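From: Zinhle Sibiya
To: Flestdale Photo List
Subject: Re: [flestdale-photo] Sequencing the Dava pictures

Hi all, and thanks Heiðrún for the long note, which I read twice on the bus and once more with a pencil. Her bit first, for anyone who missed it:

> Heiðrún Hviid wrote:
> I keep going back to the ferry pictures. You have put them
> all at the front and I think they use up the whole mood of
> Dava before we have met a single person. Would you try
> opening with your aunt's kitchen? Also, are you printing
> the portraits at the same size as the landscapes?
> And please tell us which paper. The Venter matte went
> green on me last winter.

Okay, the ferry. You're right and I hate it! I shot 2509 frames up there over two trips and I'd say half of them are water, so of course I got attached. I've pulled all but three and moved those to the middle, after my aunt's wedding portrait and before the salt sheds.
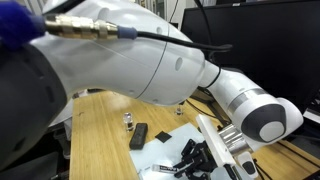

The kitchen opening I'm less sure about. It was the last thing I photographed before the house was sold, and I always thought of it as the end (the light coming in on the bare hooks, that one). But I laid the work prints out on the hallway floor with the kitchen first and walked up and down in my socks, and the portraits did feel different afterward, sort of more like visitors. So it's staying there for now. My sister thinks I'm being gloomy.

Sizes: no, the portraits are smaller. I want people to have to step in close. The landscapes are on 220 gsm rag and the portraits are on the same stock, and it isn't the Venter, so no green so far, knock on wood.

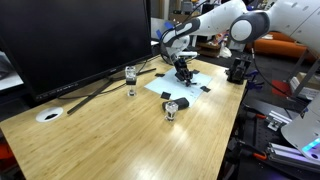 Page last changed: 5/9/25

One more thing on the text. I had a long wall panel about why my grandmother left Dava and I've cut it down to 14 lines. I'd love a reader who doesn't know my family. It still says "the crossing" four times and I can't see how to get rid of any of them. If you have ten minutes, write me off list and I'll send it over.

And here's the opening of the handout for the Skostura room, so you can grumble about that too:
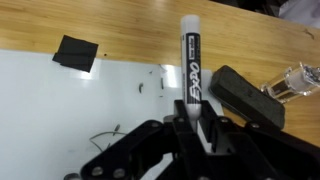
DAVA, August. My grandmother's village has one road, and she told me the names of everyone who lived along it. I came with her list in my coat pocket and started at the church end. Most of the doors had new names on them. At the fifth house a woman read the list, put on her glasses, and read it again out loud.

It goes on from there for a page. Too much coat pocket? Heiðrún, I'm bringing the book dummy to Skostura, all 248 pages of it, so clear some table.

Zinhle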